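Grenex starts teaching its laundry arm by hand, 80 demos a day

Posted Monday, updated 4 p.m. 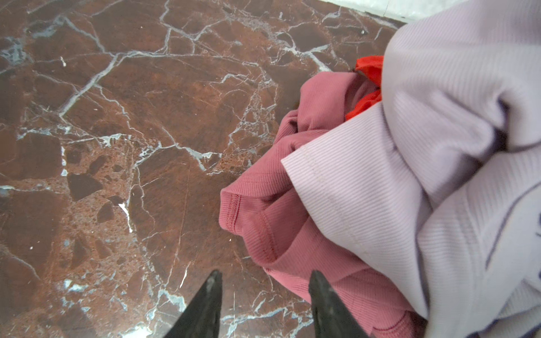
Grenex has begun recording demonstrations for Utska, its clothes-sorting arm, and the first batch is all floor work. No table, no bin. An operator wearing a pair of Dedotero control gloves steers the arm from the next room, closes the fingers on a garment, lifts, drops it in the right stack, goes again. The software is meant to learn from the recordings later on. Knits are the hard part so far, says project lead Tamás Antal – ribbed stuff bunches up, and a lavender piece lying over a pink one gives the wrist camera a lot of soft folds and not much of an edge to aim for. The stitched hems help. Operators have been told to go for those first when they can see one. Small items are another matter, like a bit of red-orange fabric tucked in between two bigger things. Those get their own label in the log.

The target is 800 demonstrations before the end of August. At 80 a day that sounds easy, but a run only counts if the operator finishes without a reset, and Antal would not say how many have been thrown out. "Some days we keep most of them. Some days I don't want to talk about it," he said.

Flooring matters too, apparently. The recordings are being made in several homes instead of the company's test room at Bodnár, where the floor is plain gray vinyl. Polished stone with veins running all through it is a diffrent problem for a vision system, as are reflections. Antal wants both in the training set, plus carpet. Rugs with fringe are on the list for later.

Two ways of teaching are being compared. Remote control is the main one. The other is plain hand guiding – the operator holds the arm at the wrist and walks it through the grab. Slower, and people's sleeves get into the shot, but Antal says the movements come out smoother and new operators pick it up in an afternoon. Remote takes most of them a week before thier grabs look like anything.

Grenex has 12 operators on the job, working short shifts. Two hours on the gloves and then a break, after complaints of sore thumbs in the first round. A lighter pair is on order.

No word yet on a price or a launch date for Utska. The company says a first trained version will be tried on 120 mixed loads this fall, sorting only, no folding. Folding is a seperate project and has not been funded.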